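The Common Room Microwave: A Study of Who Can Work It
Design and Everyday Life, second-year project report

Our brief was to pick one household object and find out why people swear at it. We picked a microwave. The kettle had already gone to another group, and the toaster was considered too political.
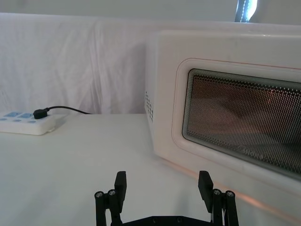 Mitali Kodikara
Second-year student, group lead and write-up

The group was me, Dwight Fehr and Ignacio Durán. We asked 31 students to heat a mug of water for one minute at 500 watts, with no help and no phones. We set the microwave on a table with a power strip beside it and wrote down what they pressed first.

The labels on the panel are in Chinese. Eight of our volunteers could read them, and we expected those eight to stroll through. They did start faster, then got stuck at the power setting like everyone else.

Twenty-one people finished without giving up. Dwight wants it noted that he wasn't one of them in the pilot.

What people went for first

The dial, overwhelmingly. It is round and sits at the bottom of the panel, and 23 people took hold of it before touching anything else. The printed times below the display came second, mostly because 10, 1 and 5 look like something you can understand. Several people took 1 to mean one second and laughed at it.

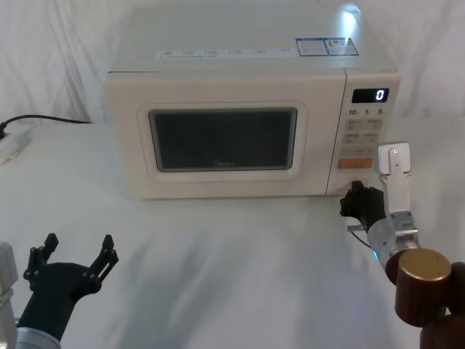

The orange button

Every person who got stuck ended up here. It is the only button in a different colour and it has two jobs: pause or cancel, and confirm or start. Ignacio argued this was elegant. Then he cancelled his own soup twice and withdrew the remark.

Our readers also translated the pair above the minus and plus signs as sterilization and a food menu. One of them, a biologist, wanted to know what it thought it was sterilizing. We had no answer and have left it under further work. 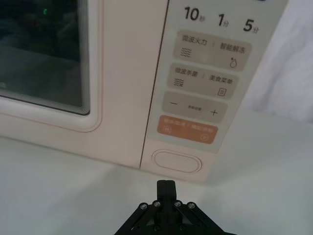
Fig. 3. The lower buttons, with pause/cancel and confirm/start sharing the orange one.

Recommendations

Split the orange button in two. Put the unit for each time in larger type. We would also move the dial, but Dwight says the dial is fine and the users are wrong, and he has asked for this to be recorded.

Our paper mock-up of a new panel goes on show in May.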